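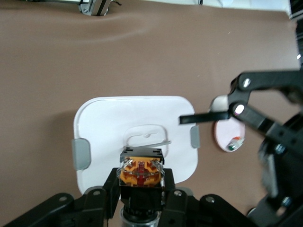

Figure 7.1 A switch housing with a clear lower block, held over a white plastic panel. The panel has a gray tab on each side and a shallow recess near its center.

Chapter 7
Switches and Their Housings

What you will study in this chapter
The parts found in most small switches
How a housing guides and protects the moving parts
How panels, tabs and recesses are used to locate a part
How to take a switch unit apart and keep a record of it

Key terms: housing, cap, contact, terminal, actuator, recess, rim, tab, travel

7.1 Introduction

A switch opens or closes an electric circuit. When the circuit is closed, current can flow through it. When it is open, the current stops. Every switch in this book does one of these two jobs, or both of them in turn, whatever its size and whatever it is used for.

In Chapter 6 you worked with bare contacts mounted on a board. You could see the contacts touch and separate, and you could measure the gap with a feeler gauge. Most switches in use are not built that way. Their contacts sit inside a housing, and the user touches only a button, a lever or a rocker. The housing keeps out dust and fingers. It also holds the parts in line, so that the contacts meet at the same place each time.

Many housings are solid plastic and show nothing of what is inside. The block under the black cap in Figure 7.1 is clear. Orange and red molded plastic can be seen through it, along with thin metal contact parts. Clear housings are useful in teaching because a student can look at the layout before picking up a tool. You should still draw what you see before you open one. A part that is easy to see when the unit is closed may be hard to place again once it is lying on the bench.

7.2 A short history

Wall switches in older houses often worked with a strong snap. The spring was stiff, the base was heavy, and the cover was held on with screws. The Schnyder works in Zotmont began making switches of this kind in 1920 for shops and small mills. The first Schnyder catalog listed 30 models. All of them used the same base, and a repairman could carry one set of springs for the whole line.

Molded plastic changed how switches were put together. A mold can form a slot, a rim or a guide at the same time as the wall it belongs to. Parts that had once been cut and screwed on separately could now be made in one piece. The number of screws went down. So did the space a switch needed, and makers began to put several switches in a panel that had once held one.

The Dridus line, which we use for the exercises in this chapter, came out of that change. The training switch is rated for low voltage only. Do not connect it to house current at any time.

7.3 Locating features

A locating feature is any shape that tells a part where to sit. You will meet four of them in this chapter.

Recess. A recess is an area set lower than the surface around it. A part placed in a recess cannot slide far in any direction. Check the corners first, as dirt collects there.

Rim. A rim is a raised edge. The recess in the white panel in Figure 7.1 is outlined by one. Run a fingertip along a rim before assembly to feel for nicks.

Tab. A tab is a small piece that sticks out from an edge. Some tabs are stiff and fit into a slot. Others are soft and can be bent by hand. Never use pliers on a soft tab.

Notch. A notch is a small cut in an edge or a surface. Notches are often used to show which way around a cap goes. If a cap will not seat, turn it a quarter turn and try again. Do not press harder.

7.4 Care of small parts

Work on a smooth surface with good light. Lay the parts down in the order in which they come out, from left to right, and leave a hand's width between them. Write the name of each part on your record sheet as you set it down. Springs go in a dish with a lid.

The sample switch for Exercise 7A was cycled 900 times on the test stand before this chapter was written, and its contacts showed light marks at the tips. Your own switch may show more or fewer. Light marks can be left alone. If the metal is pitted, set the switch aside and ask for another.

Seraina Marti, who prepared the exercises, asks that students finish the drawing in Exercise 7A before they read Section 7.5. The names of the inner parts are given there, and the drawing is graded on what you observed for yourself.

Exercise 7A

You will need one training switch, a hand lens, a ruler marked in millimeters, and an Isterar record sheet.

1. Place the switch on the bench with the cap facing up. Measure the length and width of the cap.
2. Look through the clear wall with the lens. Draw the outline of each molded part you can see.
3. Mark any metal part with a cross.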